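La plaque, le plan de travail et tout ce qu'on pose à côté

Dans une petite cuisine, le plan de travail sert rarement à cuisiner. On y laisse le courrier, le pain du matin, un paquet de biscuits entamé, les câbles de recharge. Quand Dionysis Panagiotou a refait la sienne, il disposait de 90 centimètres de surface libre entre l'évier et le mur. Il n'a pas cherché à en gagner davantage.

« J'ai commencé par regarder ce qui traînait, dit-il. Le courrier revient tous les jours, il faut bien qu'il se pose quelque part. »

Son choix a été de garder un appareil à dessus plat, noir et brillant, et de lui donner une place fixe, un peu en contrebas du plan gris clair.
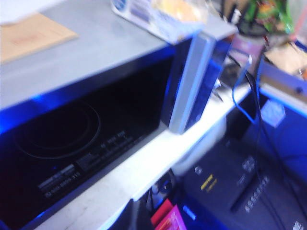
Une surface sombre et lisse demande de l'entretien. Les traces de doigts se voient vite, surtout sous un éclairage bleu ou blanc froid. Un chiffon microfibre humide suffit le plus souvent – on essuie ensuite avec un torchon sec. Les poudres à récurer sont à éviter, de même que les éponges grattantes.

Alper Aydoğan, cuisiniste chez Dakent, conseille de laisser les emballages à l'écart des zones de cuisson. Carton, sachets et barquettes en plastique finissent souvent là parce que l'endroit est plat et à portée de main. Il recommande une tablette étroite, 31 centimètres de profondeur au plus, placée à hauteur des yeux. Le pain et les goûters y montent, les enveloppes aussi.

Restent les câbles. Chez Dionysis Panagiotou, ils ont longtemps formé un tas au fond du plan. Il en a compté 5, dont 2 ne correspondaient plus à aucun appareil de la maison. Les autres doivent rejoindre un tiroir, quand il y aura fait de la place.

Pour le rangement du bas, il hésite encore entre des paniers et une simple étagère.

À lire aussi
Nettoyer un plan de travail clair
Où ranger le pain en été
Sitari : trois cuisines en longueur
Éclairer sous les meubles hauts

Contact – Mentions légales – © Cledidlow 2020 – Haut de page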